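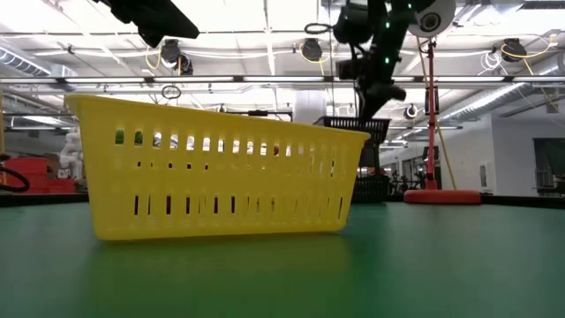
Chapter 4
The Basket Problem: Do Containers Make a Room Tidier?

Almost every book on household order reaches the same page sooner or later. The drawers have been emptied, the reader has been told to feel something about each sock, and now it is time to buy baskets. I have read a good many of these pages and I am still waiting for the one that shows its work.

The claim usually comes in two parts. A basket gives loose things a home, and things with a home get put back. The first part is true by definition. The second part is a prediction about people, and it should be tested like any other prediction.

Olga Aranda kept a diary of her own hall table in Enddale for 52 weeks. She had bought one basket for keys and one for mail. By September the key basket held keys, which is a fair result. The mail basket held mail, a bicycle light, two dead pens, a library card and a bag of screws from a shelf that had been put up in the spring. Her table was clear. Her mail was harder to find than it had been in the old heap, where at least the newest letter was on top. Did the basket work? It depends on whether you ask the table or the person looking for the gas bill.

We will call this the lid effect, even though most baskets have no lid. A container hides a mess from anyone standing across the room, and the owner, who is usually also standing across the room, stops dealing with it.

Makers have an answer to this, and it is holes. The Bovley catalog promises that pierced sides "keep contents in view." I would like to believe it. Slots do let air through, and they make a basket lighter to carry, and you can tell from a few feet away whether there is a towel inside. Telling which towel is another matter. Exercise 4.2 asks you to try it with a friend and a stopwatch.

Color is the other popular answer. Give each kind of thing its own color, the advice goes, and sorting will take care of itself. Consider a table with nothing on it to sort yet, only the things you plan to sort with. Small plastic baskets in red, yellow and black will already fill much of a green tabletop if they are left lying at different angles, as they are here, with three more in a row along the back and a red lamp at the rear corner.
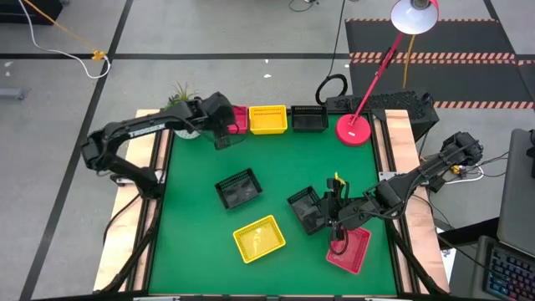 Color codes have a cost that the catalogs leave out, and it is paid in memory. Somebody has to decide that red means tools, and everybody else has to know it. Look at the table again and try to say what the yellow basket in front is for. You can't, and neither could a guest, a child or a tired adult at eleven at night. The row along the back has the same trouble, red at the left, then yellow-orange, then black, all neat enough and all silent on the subject of what goes in them. A strip of tape with a word on it would do more than any of the three colors. Delyth Watkins, whose rental kitchens we return to in Chapter 6, dropped her color scheme after one season and wrote BREAD on a basket with a marker. The bread has been in it ever since.

None of this means you should throw your baskets out. Consuelo Prieto and her brother Ezequiel share a sewing room, and they get along very well with four of them, mainly because both of them had agreed on the contents before any were bought. That order of events matters. Most of us buy first – the set was on sale, the size looked handy – and then go around the house hunting for things to put in it.

Before you read on, pick one basket in your home and empty it onto a flat surface. Write down what you expected to find, then what was there. Keep both lists. You will need them for the section on sorting by use, where we look at the Palacios method and the rather large claims made for it.

4.1 What counts as "put away"?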